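Lista: restauracion-plumas
Asunto: Re: Tinta Stivine en cargadores de pistón
Fecha: 11 de abril de 2020

El mensaje anterior decía:

> Llevo 2 meses con la Stivine negra en una Vikard de pistón
> y estoy encantado. No se seca en el plumín, no traspasa el
> papel y según la tienda "lubrica" el mecanismo, así que ya
> no hace falta desmontar para engrasar. La recomiendo a
> todo el que tenga plumas antiguas.

Me alegro de que te vaya bien, pero yo no recomendaría nada a todo el mundo con dos meses de uso y una sola pluma. Lo de que lubrica lo he leído ya de otras tintas y todavía no he visto a nadie enseñar un pistón abierto antes y después. Lo que dice la tienda es lo que dice la tienda.

Tengo dos Vikard y una Crabtree de los primeros años. A una de las Vikard le puse Stivine en diciembre, con el pistón recién engrasado con silicona, y a la otra la tinta azul de siempre. Las dos giran igual de suaves. Si alguien me pregunta si lubrica, le diré que no lo sé, y sospecho que el fabricante tampoco.

En cuanto a que no traspasa, ¿en qué papel? En los cuadernos Ceston de 90 gramos no traspasa casi nada. Probadla en papel de fotocopiadora con un plumín grueso y luego hablamos. A mí me dejó puntos en el reverso en 4 hojas seguidas.

Tampoco me convence el precio. Catorce euros el frasco pequeño, cuando la de siempre me dura aproximadamente el doble. Y eso de "1000 páginas por frasco" de la etiqueta no dice con qué plumín ni con qué letra. La mía es grande.

Si el del mensaje citado va a dejar de engrasar, le pediría que al menos no fuerce el pomo cuando note resistencia. En la Crabtree la rosca es frágil y no hay recambio; la mía me llegó ya con una grieta.

Sigo buscando, por cierto, un capuchón para Vikard mediana, aunque esté mordido. Cambio por plumines sueltos o pago los portes.

Un saludo a la lista.

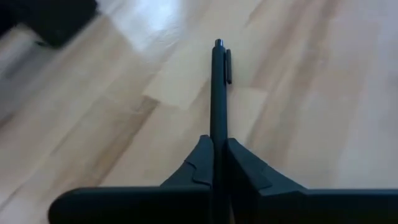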